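Hand-held gripper station check, with my comments
Trarkance bench line, August 2021
Filled in by Naomi Kimaro, second reader Eleri Mathias

I've kept the item wording from the Haworth sheet so the two can be laid side by side. My comments follow each item. Where I wrote "see note" last time I've tried to write the note this time, sorry Eleri!

1. Table clear before the tool is picked up. OK.
Everything goes off the table first, and I mean the pens and the coffee too. In July I marked this one "mostly" and got it handed back, fair enough. It's a yes or a no.

2. Table surface sound, no splinters or lifted edges. OK.
I ran a gloved hand along the front edge and both corners. One rough spot at the back left, which I sanded and wiped down. Please don't put tape over rough spots. The tape peels, the fingers catch it, and then we're all picking glue off the pads.

3. Fingers open fully and close square. OK.
Ten slow cycles, then ten at normal speed. I watch the pad faces and listen for clicking. If one finger gets there before the other, stop and tag the tool — don't try to bend it back into line, even if you've seen me do it (I have quit doing it).

4. Pads clean, no cracks, no shiny patches. OK.
Wipe with the plain cloth only. The Billitz wipes leave a film and the next person will find their parts sliding around. I'd like those moved to the other cabinet, and I've said so before.

5. Screws and pins seated. OK with a comment.
All snug on tool 2. I'd still like to see paint marks across the screw heads so that a turned one shows up at a glance. Eleri says she has a paint pen and will do it at the next service.

6. Starting position: jaws open, nothing between them, tool held low over clear table.
OK. I do this at the start of every session and I hold it there for a slow breath before I reach for anything. It feels silly for the first week and then you stop noticing. The rule covers everybody on the bench, visitors included.
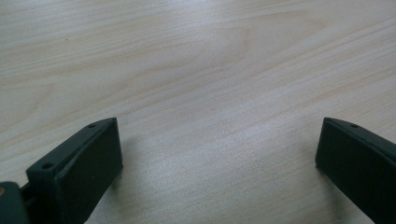
Item 6, starting position. Jaws open over bare table.

7. Free hand outside the jaws at all times. NOT OK, fixed on the spot.
This is the one I'd fail us on. Two of us (me included, yes) were steadying small parts with a fingertip right where the jaws close. It doesn't pinch hard but it does pinch, and it's a bad habit to carry over to the powered arms down at Rinolau, where it could really hurt somebody. Use the foam block. If a part won't stay put with the block, set it aside and write it down.

8. Light even across the work area. OK.
Soft shadows are fine. What we don't want is a hard glare that hides a pad edge. I pulled the blind down about halfway and left it there.

9. Breaks taken. OK, barely.
The limit is 40 minutes on the tool and then you hand it over or put it down. The timer on the shelf had a dead battery, so we were going by the wall clock, and I don't love that. New battery is in.

10. Wrist and grip comfort asked about, out loud. OK.
Ask the person, and wait for an answer. One sore thumb reported, swapped to the other hand for the rest of the session. Logged under 1459 if you want to read it.

11. Tool put away closed, in its own slot. NOT OK.
Found it lying on its side on the windowsill. Closed, at least. I'm putting a label on the slot so there's no arguing over which one it is.

Still open: paint marks (item 5), slot label (item 11), and a second foam block for item 7, because sharing one is how the fingertips crept back in. Eleri, could you add the 90-day pad check to the calendar? I keep doing it from memory and I'm not that reliable.

Next check is the same sheet, same order. Please write in the comments even when it's all OK, I do read them.

N. Kimaro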